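Gindum teaches its robots to clear up after lunch

Posted 04/08/2018

GRERKSTEAD — The newest hires at Gindum spend their days in a kitchen with no plumbing, no smells and no rent. The Nondport startup opened a training room here last month where people steer a pair of simulated robot arms by remote control, one arm per hand, in the hope that a machine will eventually get the idea.

The lesson of the moment is moving a piece of fruit from a cutting board to a plate. A good demonstration takes 11 seconds. A first attempt by this reporter took 3 minutes and ended with the fruit on the floor. 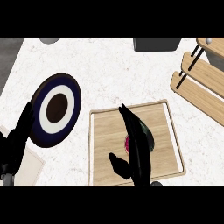

"People grab too early," said Tahira Durrani, who runs the sessions. "Then they grab too hard. Then they blame the controller."

Operators work in shifts of 15 demonstrations, with a break for their wrists. Each run is recorded and fed to a program called Didenko, which tries to copy what it was shown, bad habits included. One early version paused before every grasp, a trait traced to an operator who liked to sip his coffee first.

Gindum plans to try the same task on real arms in September, with real fruit. Durrani has asked for nine more operators and — after some discussion — a mop.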